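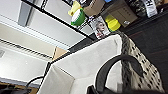 Wrist camera view, white fabric bin, speckled basket beside it. Shelf trial.

Somano W2 Wrist Camera Kit
Sold by Pasilthorpe. In stock, ships from our own shelves.

Small camera, bolt-on bracket, one cable. Goes on the wrist, looks past the fingers. We've had it on two arms now, the Skerier and the older Hughes, and this page is mostly what we found. Spec sheet comes with the kit, not repeating it all.

In the box
Camera, bracket, four screws, hex key, cable, one spare lens cap. No power supply, it runs off the data cable.
Weight with bracket: 77 grams
Cable length: 800 mm
Working distance: 100 mm and up. Closer than that it goes soft.

Fit
Skerier: bolts straight on, no adapter. Ten minutes if the tool flange is already clean.
Hughes: needs the adapter ring, order separately. Ring adds 13 mm so redo your hand-eye calibration, don't just carry the old numbers over. We did. Missed every pick by a finger width till somebody looked at the offset.

What we tried it on
Soft containers mostly, fabric bins and woven baskets. Hard plastic totes are easy for any camera. White canvas is the mean one: pale walls, faint creases, pale wall panels behind, not much for the software to grab on to. A dark handle helps a lot. Patterned weave is fine, plenty of texture, edges come up clean.

Auto exposure is OK but slow. With a big white bin filling most of the picture it pulls everything down and the darker stuff on the shelf behind goes muddy. Lock exposure before you start a run. Setting is under Image, second tab, not under Camera where you'd expect.

Steep wrist angles: picture tips over with the wrist, obviously. Skerier software will level it for you if you tick the box. Hughes won't, you have to do the transfrom yourself.

Against the Somano W1
Wider view, so you see the shelf as well as the thing you're reaching for. Less lag. Bracket is stiffer, the W1 one shook on fast moves. W1 was better up close, if you pick screws or small parts keep the W1. We still sell both.

Things to watch
Cable loop. Leave slack at the wrist but clip it at the elbow or it will find its way in front of the lens.
Screws are short. Don't swap in longer ones, they bottom out in the flange.
Gripper fingers longer than standard will block the bottom of the view. Tilt the bracket one notch up, that gets most of it back.
Matte black parts lose detail in low light. Rubber, leather, that sort of thing. Add a lamp.

Not tested yet
Suction tools. Anything wet or dusty. Mounting two on one wrist, people ask, bracket holes are there but we havn't done it.

Firmware
Use the February release or newer. Older ones drop the connection on a long run and you have to pull the cable.

Returns
Unused or tried on, both fine, put all four screws back in the bag please. Adapter rings not returnable once fitted.

Page updated November 2, 2023. Hughes ring back in stock.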